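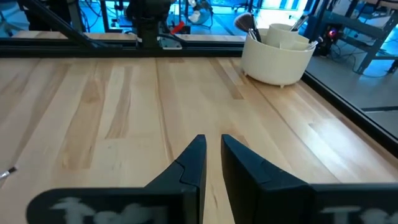

Vlasta Hudec wrote in to ask whether a rubber parking stop would have kept her sedan out of the chest freezer. She had meant to brake, pressed the gas instead, and the car climbed the stop without slowing much. Her question was whether a taller stop would fix it.

September
By Rostam Hassanpour

A taller stop would not fix it. A parking stop is a position marker. It tells the driver that the front tires have arrived, and it holds a car that creeps at idle. Under throttle, most passenger cars will drive over anything low enough to clear the front bumper. The garage has to be set up on the assumption that the stop may be passed.

Setting the stop

Park the car by hand signal with a second person outside it, well to the side and never between the car and the wall. Leave 40 inches between the front bumper and the nearest fixed object. If the garage is too short for that, take the space from the rear, down to a hand's width between the back bumper and the closed door. Set the parking brake and mark the floor where the front tires touch.

Clean the concrete before fixing anything to it. Oil film is the usual cause of a stop that slides. Degrease, rinse, let the slab dry overnight, and sand any painted area down to bare concrete. Construction adhesive alone will hold a stop for a small car. For an SUV, use adhesive and sleeve anchors, with the anchors kept at least four inches from any crack or slab edge. Before drilling, find out whether the slab has heating lines or post-tension cables in it. If it does, use adhesive only.

Match the width of the stop to the tire. A 255 tire is ten inches across the section, and a narrow wedge stop under it can turn if the car comes in at an angle. One long bar across both wheel tracks behaves better than two short blocks. Gromovent sells a bar type with molded anchor holes; I have had one down for three winters and the only wear is at the left end, where the snow shovel hits it.

Pedals and floor mats

Use one mat per footwell. Do not lay an all-weather mat over the carpet one. Hook the mat to its retention posts, then press the gas pedal to the floor with the engine off and see whether the mat touches it anywhere in its travel. Repeat after every wash.

Nothing loose goes in the driver's footwell. Water bottles are the worst, followed by umbrellas. Change out of heavy boots before driving and keep the spare shoes behind the passenger seat.

Set the seat so that the knee stays slightly bent with the brake pressed fully down. The heel should rest on the floor in line with the brake, and the foot should pivot from there to the gas. A driver who lifts the whole foot to change pedals loses the reference each time. After anyone else has used the car, reset the seat before starting the engine.

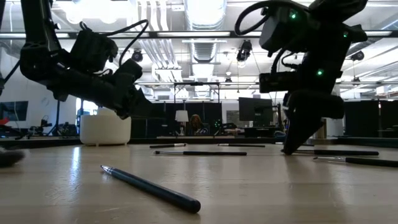 Black pens and a white planter on a wooden tabletop.

What stands in front of the car

Move anything that matters away from the wall the car points at. Gas water heaters come first. Many local codes call for a steel bollard in front of one, and the code office will give the required diameter and depth over the phone. A bollard bolted to the slab surface is weaker than one set in a concrete footing.

Freezers, bicycles and paint shelves go along the side walls. If the wall facing the car has a bedroom or playroom behind it, back the car in or park outside.

Driveways

On a sloped drive, set the parking brake first, release the service brake so that the car settles, and then shift to park. Turn the wheels toward the curb or lawn edge when facing downhill. Portable chocks are sold by load; read the label against the weight on the door sticker. The Storus pair I keep by the jack is marked for 1000 pounds per chock, and I use it for the utility trailer only.

Routine

Check the anchors twice a year with a wrench. Look for lifted adhesive at the ends of the bar. Touch up the reflective tape when it stops showing in the headlights. Have any pedal that feels soft, sticky or lower than usual looked at before the next drive, and leave the car outside until then.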